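# Toaster oven instead of the big oven for a tiny kitchen?

**Rosângela Holanda**, posted Wed 15 November

Hello everyone, long-time reader, and I think this is only my second post, so please be patient with me!

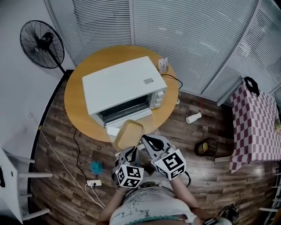 We moved into an apartment in Pletlow over the summer and the full-size oven that came with it has never worked right. The landlord keeps promising to replace it and keeps not replacing it. My husband thinks we should tell him not to bother, get a couple of extra cabinets out of the deal, and do all our baking in a countertop toaster oven. There are just the two of us most of the year, though my sister's family comes in December and then there are nine at the table (and they all eat like teenagers, even the ones who are forty).

What I mostly bake is cheese bread, a plain yellow cake, roast vegetables, and a chicken now and then. My mother did everything in a small oven back in Paiva and never complained, but she also burned the top of nearly every cake she made, and I loved her too much to mention it. So is it realistic? And is there a trick for the burned tops? Thank you so much in advance!

**Lewis Imrie**

Hi Rosângela, and welcome back! We went without a big oven for 4 years when we lived over the shop in Sorelholm, and I still use the little one for most things, so I'm firmly on your husband's side except for one point, which I'll get to.

The burned tops come from the food sitting so close to the upper element. Put the rack on the lowest setting that still leaves a bit of air under the pan, and turn the heat down 25 degrees from what the recipe says. Then lay a loose piece of foil over the cake once it has some color on it, usually a little past the halfway mark. Don't let the foil touch the element. Light-colored pans help too; I had a dark one that scorched the bottom of everything and I was stubborn about it far too long.

Get a cheap oven thermometer before you do anything else. The dial on ours was off by a good bit, and it ran hotter in the back left corner, so I turn the pan once partway through. Cheese bread does beautifully, by the way. Bake it straight from the freezer in small batches and leave space between them. Chicken is fine if you take out the backbone and flatten it, otherwise the breast ends up almost touching the top.

Now the one point. Dinner for nine is going to be a long afternoon. We managed it by cooking the vegetables the day before and warming them in a skillet, and asking somebody to bring the main dish already hot. If your landlord is really willing to pay for a new oven, I'd take it, and ask about the cabinets separately. You may want to sell or sublet someday, and you can always keep your baking sheets in it the rest of the year like my wife does.

Also leave a few inches of space on all sides, and plug it right into the wall, no extension cord.

**Plidasix**

get convection if you can, evens things out a lot. and measure your pans before you buy!! my 9 x 13 didn't fit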